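Search news Enter keyword Go

Hustport kit appeal returns in February

Hotereck, the sportswear reuse shop in Hustport, will collect outgrown and unwanted team kit throughout February. The appeal is open to clubs, schools and families, and aims to bring in 200 items for young players in the town.

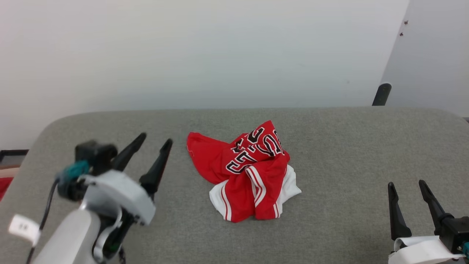 Kit can be dropped off at the Retamal Road shop from 3pm. It need not be folded or ironed, and old team names are welcome – a red basketball jersey with black lettering edged in white is as useful as a plain one. Shorts and tracksuits are also wanted.

"Last year we passed on nearly every top we were given," said Hortensia Escobar, who runs the shop. "Basketball was where we ran short, mostly in children's sizes."

Sorted kit will go to the Dretance youth league, which has 35 players waiting for a full set.

2 comments Share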